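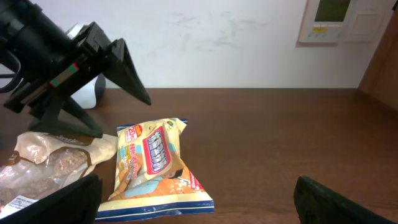 A brown wooden tabletop and a crumpled clear plastic bag.

Grirnivell Secondhand Furniture – Frequently Asked Questions

Do you take tables with scratches?
Yes. We draw the line at tables with three legs that started out with four.

How much does pickup cost?
$22 inside the city, $63 beyond it. Stairs are included up to the third floor. After that, the driver will want to have a conversation.

Can I put something on hold?
For 3 days, with a deposit. We used to do it on trust and ended up storing a sideboard until August.

Will it fit in my car?
We don't know your car. Measure the back with the seats down, then measure the opening, which is smaller. Dimensions are on every tag.

Is the price negotiable?
Sometimes. Pieces that have sat here longer than 16 weeks get a green tag, and you'll find us very reasonable about those. Telling us your uncle has the same one will not help.

What do I clean wood with?
A damp cloth, then a dry one. Go easy on spray polish – it builds up, and then you're dusting the polish.

Do you deliver to Ikerard?
Yes, twice a month. Call first, as the truck fills up.

Can I return a piece?
Within 16 days, in the state you bought it. If you have painted it, congratulations, it's yours.

Where do I park?
Behind the store. The spaces out front belong to the dentist, who checks.

Prices updated 25th January.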